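Huamán Readers' Forum
Fantasy and Series Fiction > Reading Order and Editions
Topic: Placement of the Zukgate novella in the recommended order

Posted by Huaman_Lists, September 23, 2025

Members are asked to give their views on where the novella "The Salt Warden" by Giuliana Yupanqui should stand in the forum's recommended order for the Zukgate series. The present list follows the order of publication and puts the novella after book 8. Several members have written to request that it be moved to a place between books 3 and 4, where its events fall in the story.

The list is used by new readers and by a number of library groups, and any change will be made once only. Replies should deal with the reading order. Remarks on the quality of the later books belong in the general Zukgate topic.
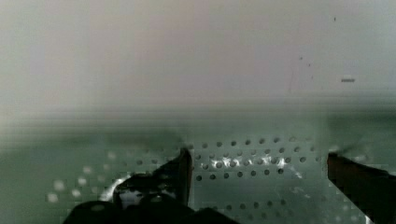 Replies to this topic

Posted by marlpit

I support the change. "The Salt Warden" covers the winter in which Odrel is held at the fort, and book 4 opens with his return. When I first read the series I found the opening chapters of book 4 abrupt. The novella supplies the missing season, and it does so in 92 pages. A new reader would lose very little time and would understand why Odrel will not speak to his sister.

Posted by Second_Folio

I must disagree with the previous member. Odrel's silence is meant to be a puzzle. The author keeps the answer back until the council in book 7, and the novella gives it away in its second chapter. A reader who follows the proposed order will know more than every other character for four books. I do not believe that was intended, and I would ask that the list remain as it stands.

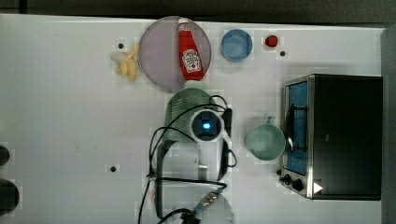 Posted by T. Harbottle

The novella was written for readers who had finished the main series, and its style shows this. Names are given without titles, the river clans are not introduced, and the siege is mentioned as something already known. I lent my copy to a colleague who had read only the first book, and she returned it after one evening. Taken early, it is rather like the ketchup bottle on the plate in the picture above my reply: served, certainly, but it wants a dinner to go with it. I would keep it at the end and add a short note for those who prefer to read by date of events.

Posted by marlpit

In answer to Second_Folio: the second chapter says that Odrel made a promise. It does not say to whom. I have checked both the hardback and the paperback from Witoment, and the wording is the same in each. The council scene still has its effect.

Posted by Second_Folio

The person is not named, I accept, but the ring is described. Any attentive reader will recognise it from book 2.

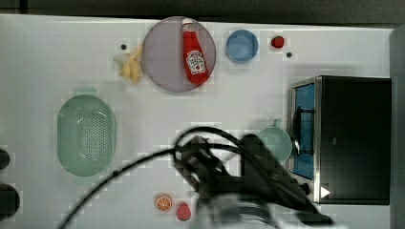

Bottle of ketchup on its plate, seen from above.

Posted by quietcarriage

May I raise the matter of the audio edition? I have only listened to the series and have never seen the printed books. The Botonach recording, read by Raphaël Riviere, is sold together with book 4 and plays first unless the listener selects otherwise. Many of us have therefore already heard it in the proposed position. I was not confused by it. Mr Riviere gives the Warden a low, tired voice, which he uses again for one line in book 5, and I should have missed that line entirely had I heard the novella last.

Posted by T. Harbottle

I was not aware of the arrangement of the audio edition and thank the member for the information. It does not alter my view of the printed order. It may be a good reason to show two lists.
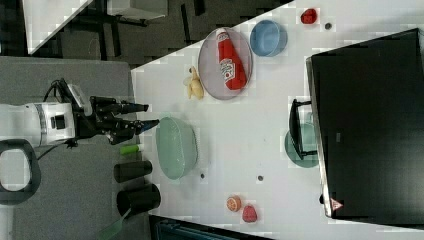

Photograph: Huamán Readers' Forum

Posted by Ilex

I would caution against two lists. The forum tried this in August with another series, and the result was a topic of great length in which members asked which of the two was the proper one. If the novella remains at the end, one sentence beneath the entry for book 3 would be enough.

Posted by Second_Folio

I could accept a note of that kind, provided it states plainly that the novella discloses part of book 7.

Posted by marlpit

"May disclose" would be fairer. I maintain my position on the ring.

Posted by Huaman_Lists

Members are thanked for their replies. The novella will stay in its present place for now. A note will be added beneath book 3, and a separate line will describe the order of the Botonach recording. Proposed wording for the note may be posted in this topic and should not exceed 1000 characters. The question of the ring has been moved to the topic for book 2, where spoilers are permitted.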